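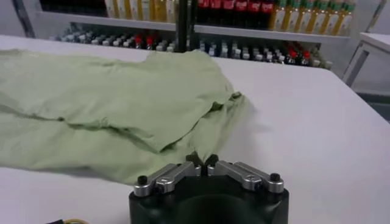

A two-finger gripper beside a light green garment on the work table.

Industry > Automation > Good Practice > Interviews

Rules for soft work: a talk with Lech Adamczyk

Lech Adamczyk has written operating rules for robot cells at Jodbridge for most of his working life, and he would like them to be shorter. The first set he was handed covered every kind of arm in the building, from palletizers to a small unit that put labels on cartons. "You could read the whole thing and still not know who was allowed to open the gate," he says.

His present job is cloth. Jodbridge runs trials in garment handling at its Zatcombe site, where arms pick up, spread and fold shirts on flat tables. Adamczyk is in charge of the written practice: who may start a run, what is checked first, what gets recorded and when everything stops.

Cloth changes the order in which he thinks about risk. A metal part sits where it is put. A shirt can hang over a finger, slide under a base or catch on a screw head. "People look at a T-shirt and relax," he says. "The arm is moving at the same speed it would move with a casting. The person standing next to it has to behave the same way too."

The Zatcombe rules fit on one sheet, posted at the cell. Before a run, the operator looks over the fingertips for wear and wipes the table. Any screw on the finger linkages that turns by hand is a reason to put the cell out of service. The operator then says the word "clear" out loud and waits for the second person to say it back. Adamczyk insisted on the spoken word. An earlier version used a check box on a screen, and he found boxes ticked for runs that had been called off.

Hands stay outside the marked line while the arm has power. If a garment is in a bad position, the operator presses stop, waits for the light to change and then reaches in. I asked whether people keep to that when the garment only needs a small tug.

"Less than I want," he says. "A small tug is when they forget. We went over the records for one month and found 3 cases of somebody reaching in early. No injuries. I still treated each one as if there had been one, and we talked about it with the whole shift."

Loose cable is another of his subjects. The sheet says that a cable must be routed along the back of the table or clipped to the frame, and he admits that this is the line most often broken. Trials change from one week to the next, equipment gets swapped, and a lead that was meant to be there for an hour stays. He would like the layout signed off again after every change. The engineers would prefer to do it once a week. They have not settled it.

On force limits he is stricter. Each gripper has a closing force written in its file, and only 2 people on the site can raise it. Asking for more force is usually a sign of something else, in his experience. "The cloth slips, so they want to squeeze harder. Then I go and look, and the fingertips are worn smooth. Change the tips. It takes a few minutes."

Haslam, which supplies some of the grippers, sends its own manual with each one. Adamczyk reads these closely and keeps them in the cell, but he does not let them stand in for the site rules. A supplier knows the tool, he says. It does not know the table, the aisle behind it or how many people walk past at shift change.

He is also careful about what counts as a finished run. A fold that fails is written down as a fail, with the reason in plain words, and the operator may not clear the table and repeat it under the same number. He had some trouble getting this accepted. New staff thought that fails would be held against them. He now goes through the log with each new person and shows them his own.

The sheet is due for review in November, when the Plosiden site starts on the same kind of work. He expects to add a line about sleeves and drawstrings on the operators' own clothing, which the present version leaves out. He would also like to drop something to make room for it.

"If it goes to a second page, the second page won't get read," he says. "I have seen where second pages end up."

October 2020

Related items
Who holds the key? Access control for small robot cells
Writing a stop procedure that night shift will use
Gripper fingertips: when to inspect, when to replace
Plosiden prepares for garment handling trials
Keeping an honest run log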